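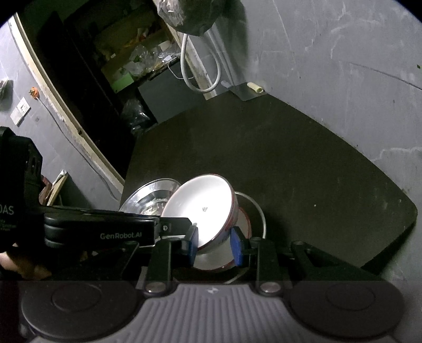 Demorei três semanas a escrever sobre o Brurnent e a culpa é toda minha, porque entretanto fui usá-lo a sério numa audiência e a opinião mudou duas vezes pelo caminho. Para quem caiu aqui sem saber do que falo: é um simulador de prestações sociais. Metemos a composição do agregado, os rendimentos, a renda da casa, e ele diz-nos o que a família recebe hoje e o que passaria a receber se a lei mudasse. Quem o faz é a Gomex, a mesma gente do Flargate, aquele visualizador de orçamentos municipais que metade dos meus leitores instalou e a outra metade me escreveu a insultar.

Comprei a licença individual, paga do meu bolso, 30 euros por ano. Digo isto logo porque da última vez que elogiei um programa recebi um comentário a perguntar quanto me tinham dado. Zero!

Vamos então ao que interessa. A primeira coisa que fiz foi pegar na proposta que anda aí a ser discutida, a de cortar o apoio às famílias em que um dos pais não responde às convocatórias, e metê-la no simulador. É uma ideia que me irrita profundamente (já escrevi sobre isso, não me vou repetir muito), mas quis ver os números antes de me irritar outra vez. E o Brurnent portou-se bem. Pus uma mãe sozinha com dois filhos, um part-time mal pago, renda em atraso, e em menos de um minuto tinha a conta feita: perdia 297 euros por mês. Os miúdos não faltaram a convocatória nenhuma, mas enfim, são eles que jantam menos.

O que me agradou mesmo foi poder abrir cada linha do cálculo. Clica-se no valor e aparece a regra que o produziu, com o artigo e a redação que foi usada. Parece pouco, mas quem já tentou discutir com um deputado municipal sabe o que vale ter o artigo à mão. Nas folhas de cálculo que eu usava antes, feitas por mim às tantas da noite, havia fórmulas que já nem eu sabia de onde vinham, e uma delas andou meses a somar o abono duas vezes. Descobri em dezembro, com a vergonha que se imagina.

Agora as queixas, que também as há. O programa parte do princípio de que toda a gente vive em agregados arrumadinhos. Uma avó que fica com os netos durante a semana, um pai que paga a creche mas não mora lá, um casal separado que divide a casa porque não há dinheiro para duas rendas... nada disto cabe bem nos menus. Há um campo chamado "outras situações" que aceita texto livre e que, tanto quanto percebi, não serve para nada: escrevi lá um parágrafo inteiro e o resultado ficou igualzinho. Ora, é precisamente nestas famílias que as sanções caem com mais força, e um simulador que não as vê acaba por dar razão a quem finge que elas não existem.

Depois há a importação. Dá para carregar uma tabela com vários agregados de uma vez, até um máximo de 1000 linhas, e eu quis experimentar com casos-tipo que tinha preparado para a audiência. Eram só 17. Falhou à primeira por causa das vírgulas decimais (o programa queria pontos, num produto vendido em Portugal!), falhou à segunda por causa de um acento no cabeçalho, e à terceira lá entrou. Escrevi para o apoio e respondeu-me um tal Ľubomír Šimek, muito simpático, num português melhor do que o de alguns ministros, a dizer que as vírgulas estavam na lista de correções. Não me deu prazo, e eu não insisti.

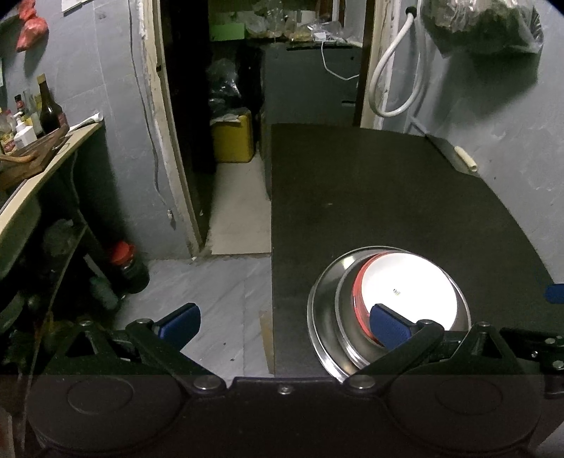
Dá para usar o Brurnent sem ligação à internet?
Só em parte: as simulações já guardadas abrem e podem ser alteradas, mas a consulta dos artigos da lei precisa de rede.

Na audiência calhou-me uma sala onde o wi-fi era uma lenda, por isso fiquei a saber da forma mais chata. Tinha os resultados no ecrã, ia a abrir o artigo para responder à vereadora, e fiquei ali a olhar para uma rodinha a girar. Safou-me a versão em papel que levei por desconfiança. Levem sempre papel.

A comparação inevitável é com o Barbier, que é gratuito e que muita gente das associações usa há anos. O Barbier é feio, é lento, e tem um botão de imprimir que corta a última coluna, mas deixa definir agregados à mão, pessoa a pessoa, com as voltas todas que a vida dá. Para casos complicados continuo a preferi-lo. O Brurnent ganha nos cenários: mudar uma regra e ver logo o antes e o depois lado a lado, com um gráfico que se percebe sem legenda. Levei um desses gráficos impresso e foi a única folha que a oposição pediu para fotocopiar, e olhem que são do partido que propôs os cortes. Se o leram ou não já é outra história.

Quanto ao preço, para uma pessoa que escreve sobre isto ou para uma junta de freguesia acho justo. Para uma associação pequena já me custa mais recomendar, até porque a licença é por computador e não por entidade, e quem trabalha com dois portáteis velhos paga duas vezes. Perguntei por descontos e mandaram-me um formulário de quatro páginas, que ainda não tive coragem de preencher.

Vou renovar para o ano se as vírgulas estiverem arranjadas. Entretanto, se alguém conseguiu pôr uma avó no agregado sem o programa a tratar como inquilina, deixe a receita nos comentários, que eu já tentei de tudo.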